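手持夹爪指垫对比：用筷子和勺子做抓取测试

本页说明在 Nemstead 项目中如何比较手持夹爪的两种指垫。被测物是筷子和塑料勺，筷筒用作收纳目标。每种指垫做30次抓取，结果记入同一张表。

准备

桌面铺一块布。细长物体放在布上时，指尖可以略微下压，不容易打滑。开始前检查指垫是否贴平，手指开合到底时有没有卡滞，再看两指尖端是否对齐。

第一步：蓝色纹理指垫

先对着筷筒练习定位。筷筒留在两指之间，指垫与筒壁保持平行，然后慢慢合拢。筷子散放在筷筒后面，交叉的角度不必整理。

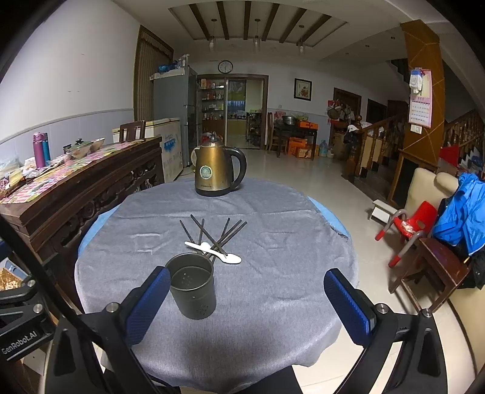

第二步：减少物体，单独测筷子

桌上只留两根筷子和一把勺子。从筷子中段下爪，夹住后抬高100毫米，停2秒，再放回原处。出现下面的情况记为失败：

筷子在指间转动
一次带起两根
指尖碰到桌布后手指偏斜

勺子单独记录。先夹勺柄，再夹勺头边缘，两处成绩分开填写。

第三步：更换指垫后重做

换垫时先松开固定件，取下旧垫，擦净接触面。换好后空夹几次，再按第二步的顺序重做，抬升高度和停留时间都不改。若同时使用第二台手持设备，线缆要绕开抓取区域。
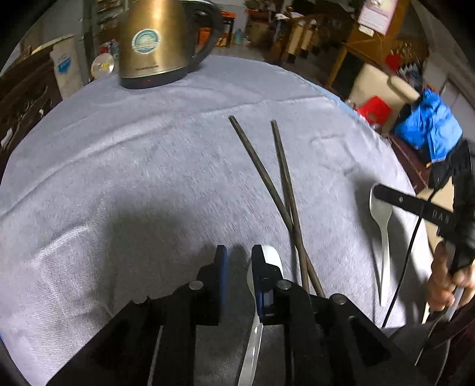 图2：夹爪靠近两根交叉的筷子，右侧为塑料勺和另一台手持设备。

记录

表格按物体、下爪位置、指垫、结果四栏填写。Sharon Barasa 整理的表头可以直接沿用，备注栏写明失败类型。指垫有破损或翘边时，这一组作废，换新垫后从头计数。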